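4.2 Cabin controls and reach

Drivers were asked to set the seat first, then the wheel, then leave both alone. Most did. The Engelhardt saloon had the widest range of seat travel and the fewest complaints, tho the shorter drivers still stretched for the demist switch. In the Gurkness hatchback the same switch sits behind the gear lever – awkward in winter gloves.

331 drivers finished the Larnberg route, 30 left early. Early leavers kept in for seat comfort, dropped for glare. Mancuso scored the glare sheets, Cocco the seat sheets. No swapping.

Seat cloth vs leather: small difference, leather rated higher at the start of the drive and lower by the end. Heat, probably. June runs only, so no cold weather figures for this part.
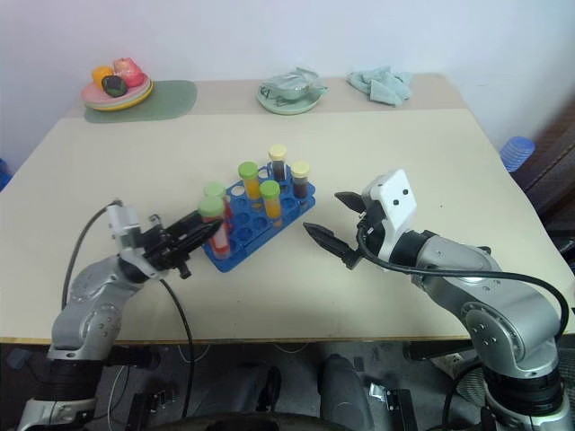

Figure 4. Left gripper holding a green-capped tube at the blue rack.

Roof glass next. Drivers liked it parked, less so on the open stretch past Nimarico, where wind noise came up in nearly every comment sheet. Blind closed, the complaints mostly stopped. We did not test the tilt setting seperately and should have – it is the one most owners use. Scores by seat height are in section 5.

Share 4
Comments 30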